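Ceramic bowl

A ceramic bowl is an open, rounded dish made of fired clay, used for serving, eating, mixing and display. It is one of the oldest household objects still in daily use, and one of the most delightful to collect - no two handmade bowls are quite alike!

Most bowls are thrown on a wheel, pressed into a mold or built by hand from coils. After a first firing the piece is coated in glaze and fired again, which gives it a smooth, glassy skin that is easy to wash.

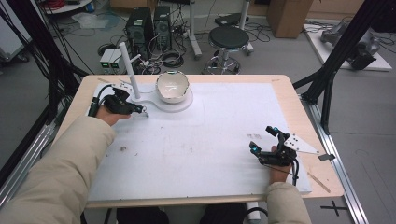
White ceramic bowl with a dark-edged rim, on the round part of a stand's base.

Dark rims are a wonderful detail on white ware. Some come from a band of iron-rich color brushed on by hand, others from glaze running thin at the lip so that the clay shows through. Slightly wavy rims are prized by many collectors.

Potter Jomar Tolentino of the Kendetti workshop in Valden has made white bowls with uneven rims since 2000. His Nitico series comes in 2 sizes, and the larger one holds a very generous helping of noodle soup.

See also: Glaze, Stoneware, Tableware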